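At-Home Light Masks: Frequently Asked Questions

Last updated in June. We get the same handful of emails about the Juvenent mask every week, so they're collected on one page now. Answers are by Callum Matheson unless marked.

Does the Juvenent mask work?

It lights up. Past that, it depends on what you mean by work. Red light has been studied for skin, and some of those studies found modest changes in fine lines after weeks of regular use. Most were small, and the devices weren't this one. When a brand says "the science is clear," ask whose device was tested and for how long. I asked Juvenent twice and got a coupon code.

But the reviews are so good?

There were 1,609 reviews on the product page when I went through it, and 866 of them were posted before the mask had been on sale for the eight weeks the instructions tell you to wait. People were rating the box, the shipping and how they looked in the mirror after one evening. I don't think they're lying. I've felt great after one evening with a wet washcloth.

Is it true that actresses use it before red carpets?

An actress was photographed wearing a light mask on a plane. That's the whole basis for it, as far as I can find. The mask in the photo isn't a Juvenent, and it doesn't tell you whether she likes it, was paid to wear it or was killing time. She also has a dermatologist, a facialist, a makeup artist and good genes. If her skin looks wonderful I would credit the mask last.

What about the before and after pictures?

Look at the hair. In most of the pairs on the Juvenent site it's pulled back in the first picture and loose and styled in the second. Then look at the shadow under the chin, which moves, so the lamp moved. One woman has eyeliner on in her "after." None of this proves the mask did nothing, but I wouldn't buy a toaster on that kind of evidence.

Corded or cordless?

Both versions use the same lights according to the spec sheet, and the cordless one costs more and needs charging every few sessions.
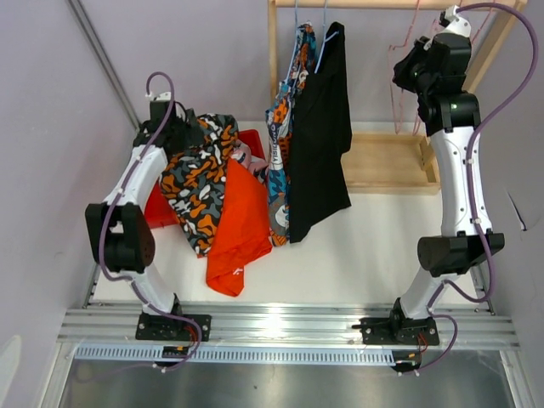

The corded mask is the one we'd pick if you insist on picking one, mainly for the lower price. Its weak point is the cord, which hangs straight off the chin and tugs at the plug every time you turn your head. Readers have written in with dead masks and it's nearly always that joint. Leave some slack near the mask and fasten the rest down to the headboard or the arm of the chair. Small clips every so often will do it. Cord clips from the hardware store are fine. Brillunel sells a "beauty cable kit" and I can't see any difference except the pouch.

Can I skip the Brillunel serum?

Yes. The two companies market it as a system, and the leaflet says the serum "prepares the skin to receive light." Skin receives light without being prepared. Sawsan Atallah, who worked a department store skincare counter for years and now edits this site, used the mask with the serum on one cheek and plain moisturizer on the other. She couldn't tell the sides apart, and neither could I. One person's face isn't a study, obviously – but it's one more face than the leaflet offers.

How long should a session be?

Follow the manual. More minutes won't get you there faster, and the mask shuts itself off anyway.

Is it safe?

Talk to a doctor first if you take a medicine that makes you sensitive to light, if you have an eye condition or if you get migraines from bright light. Use the eye inserts. Some influencers leave them out so you can see their eyes on camera, and I wish they wouldn't. Stop if your skin gets sore or blotchy and stays that way. Melasma is another reason to ask before you start.

What is the "Nisbet Method"?

A paid course that teaches you to move the mask around your face. It has 2 modules. I watched both on a Wednesday night, and the second is largely the first again with different music. The claim is that holding the mask closer over the jaw "sculpts" it. I found no source for this anywhere in the course, and when I wrote to ask for one I was offered the advanced course.

My friend's skin looks amazing since she started. Explain that.

I can't, I haven't met her. I'd ask if she also started wearing sunscreen, sleeping more or washing her makeup off properly, because people who spend real money on their face tend to do all of it at once. (Sawsan adds: or she's had a little something done and the mask is what she's telling people. It happens a lot.)

Do you get paid for links?

Not on this page. Juvenent offered us a deal after our first post got almost 2,000 comments, and we said no.

So should I return mine?

If you're inside the return window and you bought it because of the red carpet thing, I would. If you enjoy lying down with it on, keep it. Check who pays return shipping before you tape up the box, the policy page and the checkout page don't agree.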